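15th September

Rain until lunch, then a flat white sky. I had planned to drive out to Ellum for the herons and didn't go. Spent the day on the exhibition prints instead, which I have been putting off since August.

The club wants 2 entries from each member and the forms go in at the end of the month. I started with 58 files in the folder and got down to 18 before coffee. The ones that went first were easy: soft eyes, branches across the beak, the whole run from Grivholm where I had left the shutter speed too low after shooting the waterfall. I keep making that mistake. I have written "check shutter" on a piece of tape and stuck it to the back of the camera.

From the 18 I picked out the marsh harrier, the two hares at the edge of the barley, and the oystercatcher with the chick. Printed all 3 small on the matte paper to see how they held up. The harrier looks better on screen than on paper. The underside of the wing goes to mud and lifting the shadows brings up grain. The hares are fine. They were a long way off and it is a heavy crop, but at the size the club asks for it doesn't show. The oystercatcher is the best of the lot and I knew it when I took it, lying on my stomach on the shingle at Hviid with the tide coming in over my boots.

Heiðrún Baldursdóttir called around two about the framing. She has mat board left over from her own show and will let me have it at cost. It is off-white, a little warmer than I would choose, but it should suit the oystercatcher because the stones have some yellow in them. She asked if I was putting in the fox. I said no. She thinks I should. The fox is sharp and the light is good, but it was taken from the car next to the bins at the Brillberg parking lot and I don't feel I did anything to earn it. She said the judge won't know about the bins. True enough.

Looked at the fox again after we hung up. It is a good picture. Left it in the maybe folder.

Color took most of the afternoon. My prints have been coming out darker than the screen and I finally turned the screen down a good way, which I should have done last winter. Reprinted the oystercatcher after that and it matched on the first try. Used up the last of the cyan. New ink ordered, and a box of the heavier paper, and that is the photo budget gone until the new year.
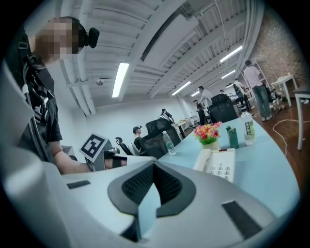
Titles next. I am bad at titles. The club has a rule that the title has to say what the animal is and where it was, so nothing clever is allowed, and that suits me. "Oystercatcher and chick, Hviid." "Brown hares in barley, Grivholm." Halldóra Brøndum won last year with a photo of a toad and called it "Toad, my garden," and it looked very well on the card.

She is giving the talk at the next meeting, on photographing from a blind. I want to ask her how she keeps the lens from fogging in the early morning. Mine was useless for the first half hour the last time I sat out, and by then the snipe had moved off to the far side of the ditch.

Filled in the form except for the fee. Put the prints between sheets of tissue in the flat drawer. The hares need a sliver taken off the left side, where there is a pale stalk that pulls the eye, and I will do that tomorrow when the light in the room is better.

Charged both batteries and emptied the cards. If it is dry I will go to Ellum early and try for the herons from the footbridge. Alarm set for five. Soup for supper, in bed by ten.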